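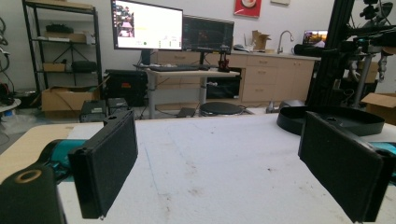
Le défaut E-22 (« écart de course ») signale que les deux doigts de la pince Womus n'ont pas parcouru la même distance à la fermeture. L'outil reste alimenté, mais l'enregistrement est suspendu. Les doigts se contrôlent ouverts, face à face au-dessus de la table, avec les faces noires des patins bien dégagées. Un objet laissé sur le plan de travail, comme le plateau rond à rebord, peut rester en place s'il se trouve hors de la zone de fermeture.

**ATTENTION – Risque de pincement.** Après un défaut E-22, un doigt peut se refermer seul à la remise sous tension. Ne jamais placer la main entre les patins tant que le voyant du boîtier est orange.

## 6.3 Remise en service après un défaut E-22

1. Relâcher la gâchette et poser l'outil sur son support, doigts vers le haut.
2. Couper l'alimentation à l'interrupteur du boîtier Stakinmont, puis débrancher le câble.
3. Attendre 40 secondes. Le voyant doit être éteint.
4. Écarter les doigts à la main jusqu'en butée, sans forcer. Si l'un des deux résiste, passer directement au point 6.4.
5. Vérifier que chaque patin est collé sur toute sa surface. Un coin décollé fausse la mesure de course et suffit à provoquer le défaut.
6. Retirer les fibres et les poussières des articulations avec un pinceau sec.
7. Rebrancher le câble, remettre sous tension et attendre le voyant vert.
8. Dans le logiciel Dunstan, ouvrir *Outil > Course* et lancer *Référence à vide*. L'outil effectue neuf fermetures.
9. Lire la valeur d'écart. Au-dessous de 22 points, acquitter le défaut et reprendre le travail.

> **Remarque.** Les séquences enregistrées avant l'arrêt ne sont pas perdues. Elles portent la mention « course douteuse » et doivent être relues avant tout export.

## 6.4 Si un doigt reste bloqué

Ne pas utiliser de tournevis pour faire levier. Sur les premiers exemplaires, le bras de liaison s'est fissuré au niveau de l'axe à la suite de cette manœuvre, et la fissure ne se voit pas tant que le capot est monté.

1. Laisser l'outil hors tension.
2. Déposer les deux vis du capot du côté bloqué.
3. Contrôler l'axe et la bague. Une bague sortie de son logement se remet en place à la main.
4. En cas de fissure, même fine, étiqueter l'outil « HS » et le sortir du poste.
5. Remonter le capot et reprendre au point 7 de la section 6.3.

**ATTENTION.** Ne pas lubrifier les axes. La graisse migre sur les patins, et la pièce glisse à la fermeture suivante.

## 6.5 Défaut répété

Si l'E-22 revient dans la même journée, remplacer les deux patins ensemble (kit Grullton, référence 780). Un patin neuf monté face à un patin usé donne un écart permanent que la référence à vide ne corrige pas.

Noter dans le cahier du poste l'heure du défaut, la valeur d'écart et le numéro de l'outil, puis prévenir Ebenezer Bonsu. En son absence, Declan Whitcombe peut autoriser la reprise. Un outil étiqueté « HS » n'est remis en service qu'avec leur signature.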